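Flesivia Pond Liner and Filter Annual Inspection
Site: Stostavska Lower Pond
Inspection date: February 9, 2022
Pond volume: 2,173 gallons
Next inspection due: 18 months, or after any repair

Mark each item OK, Repair or N/A. Comments go under the item.

1. Liner, above the waterline

1.1 Exposed edge checked for cuts, chew marks and sun damage
OK. Slight fading along the south bank. No cracking when folded by hand.

1.2 Liner edge sits above the water on all sides
Repair. The bank has settled next to the overflow pipe and the edge is low there. Pack soil under the liner and raise it 3 inches.

1.3 Anchor trench filled and firm
OK. Top up gravel at the north end when convenient.

1.4 Edge stones stable under foot
Repair. Two stones rock by the steps. Reset before the path is opened.

2. Liner, below the waterline

2.1 Water level marked and read again after 24 hours with pumps off
OK. No drop.

2.2 Seams checked as far down as can be reached
OK. Seam tape is flat. One lifted corner on the old patch was rolled down again. Check the same corner next time.

2.3 Folds free of trapped stones and sharp debris
OK. Leaves removed with a soft net. Do not use a metal rake in this pond.

2.4 Underlay visible or displaced
N/A. Underlay is fully covered.

3. Pump and filter

3.1 Power off at the outlet before hands go in the water
OK.

3.2 GFCI outlet tested with the button
OK. Trips and resets.

3.3 Pump intake clear
OK. Some string algae on the cage, cleared.

3.4 Filter pads rinsed in pond water
OK. Pads are thinning. Order a new set from Guditz, same size as before.

3.5 Hose clamps tight, no drips at fittings
Repair. Slow drip at the filter inlet. The clamp is rusted and will not turn. Replace it with stainless.

3.6 Cable free of nicks for its full length
OK. The part that runs behind the planting shelf is hard to see. It was lifted out and checked.

4. People and access

4.1 Depth sign in place and readable
OK.

4.2 Ring and throw line on the post
Ring OK. Line is frayed at the knot. Cut back and retie, or replace if less than 9 yards is left.

4.3 Safety grid over the deep end bears weight
OK. All clips present.

5. Stores and office

5.1 Patch kit on hand and in date
Repair. Primer has thickened in the can. Younis stocks the small size. Tape and roller are fine.

5.2 Liner offcuts kept dry and out of the sun
OK. Rolled, not folded. Largest piece is enough for a patch.

5.3 Desk and shelving steady, nothing likely to fall
OK. Keep heavy items off the upper shelf. 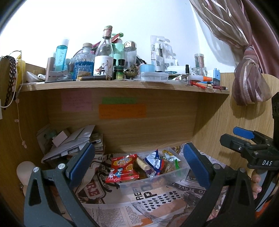 Item 5.3. Desk hutch, upper shelf and open compartment.

5.4 Previous inspection sheets filed
OK. The sheet before last is missing its second page.

Work to be done, in order

Raise liner edge at overflow (1.2)
Replace clamp at filter inlet (3.5)
Throw line (4.2)
Reset stones by steps (1.4)
Primer and filter pads (5.1, 3.4)

The pond may stay filled while this work is done. Keep the water below the overflow until 1.2 is signed off.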